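Okay, hi, is this on? Great. So I've watched all 66 episodes of Skolell, twice (don't do the math on that), and I'm here to talk you into my winner pick.

It's Rhiannon Craddock! I know, I know, half of you have Lewis Morrison on your brackets. He's fun! But he told Kam-wah Pan his whole plan by the second challenge, and she remembers everything.

PAUSE for booing.

Next bit, why Rhiannon. She's quiet, she's good at puzzles, and she never once yelled during the Caltach task, even when the team was down 70 points.

Narrow road, overcast sky. 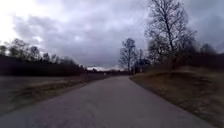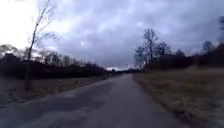
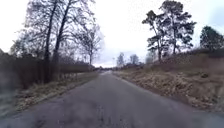
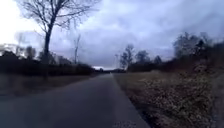 Okay, so who could beat her? Only Jintana, and I mean it. If those two make a deal before the merge I'm changing my bet on the spot. Ask me about Cheng-en over snacks, I have a lot of feelings.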